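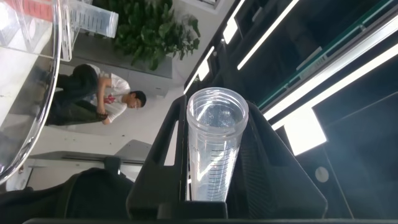 Gripper fingers: keeping them clean, straight and grippy

Last updated: January
By Catinca Nistor

I get asked about fingers more than anything else on this page, so I'm finally putting all my finger notes in one place. We run a small two-finger arm in the back workshop in Gellmont, mostly moving clear plastic labware from one spot to another, and I've been the one looking after it since Anca Stanciu handed me the hex keys and went off to do something more glamorous. What follows is what I do. Your gripper may be different, so keep the manual open next to you.

Before you touch anything

Stop the program, press the stop button, and switch the gripper power off at the controller. If your fingers hold by air, bleed the line too. And take whatever it's holding out first! I once powered down with a cylinder still in there and spent my lunch sweeping.

Wiping the pads

Smooth clear plastic is the hardest thing I ask the gripper to hold, and a little skin grease on the pads is enough to let a cylinder creep down. I wipe both pads every morning with a lint-free cloth and a tiny bit of dish soap in warm water, then again with plain water, then I let them air dry while I make coffee. I used to use rubbing alcohol for everything. It's fine on hard plastic fingers, but it made my old rubber pads chalky, so now I only use it on the metal parts.

For ribbed pads, go along the grooves with a soft toothbrush, never across. Going across just packs the gunk into the ends. If there's something stuck deep in a groove, a wooden toothpick gets it out and won't scratch.

Don't use furniture polish or anything that says "shine" on it. I shouldn't have to say this but there was an incident with a can of Toltlow spray and we were chasing slippery cylinders for 2 days.

Checking they're straight

Close the fingers slowly on a strip of plain printer paper and tug it. Do it near the tips, then near the base. The drag should feel the same on both. If the paper slides out easily at one end, a finger is twisted or a screw has backed out. Nine times out of ten (okay, more than that) it's the screw.

Take the screw right out, wipe the threads, one small drop of medium threadlocker, back in, snug. Not gorilla tight, especially if the fingers are printed. I cracked a finger around the screw hole that way and the crack hid under the bracket for weeks.

If your fingers make a V, run a finger (your own, power off) down the inside of both faces and feel for a flat worn spot where the round thing always sits. You'll usually feel it before you see it. A worn spot on one side only means your pick position is off center, so fix that before you put new pads on or you'll just wear out the new ones too.

Setting the grip force

Start low. Lower than you think. I set mine at the smallest number on the dial, lift a cylinder an inch over a folded towel, and go up a notch at a time until it stays put when I tap it. Then one notch more and I leave it alone. Thin plastic will squeeze into an oval long before it cracks, and if you look down the open end while it's gripped you can catch that easily.

I also keep a count. Out of 100 test lifts I want at least 97 good ones before I'll walk away and let it run by itself. I know some people want perfect and more power to them.

The wrist camera

If yours has a little camera near the wrist, clean that too! Eyeglass cloth, no spray, small circles. Overhead lights and clear plastic make a mess of glare, and a smudge makes it so much worse. Tilting the part a little often helps more than fiddling with the camera settings did for me.

How often

Pads every morning, screws once a month, and the full paper test every 1,000 picks or after any bump. I write it in pencil on a card taped inside the Murance tool drawer, where the spare pads live too, in a zip bag, in the dark. Pads left out on the bench by the window went stiff on me.

I still haven't found a glue I like for putting the pads on. Anca swears by double-sided tape and I'm trying that next.

Want new tips when I post them? Enter your email to get the newsletter. You can unsubscribe at any time.

This site uses cookies to remember your settings. Accept | Manage preferences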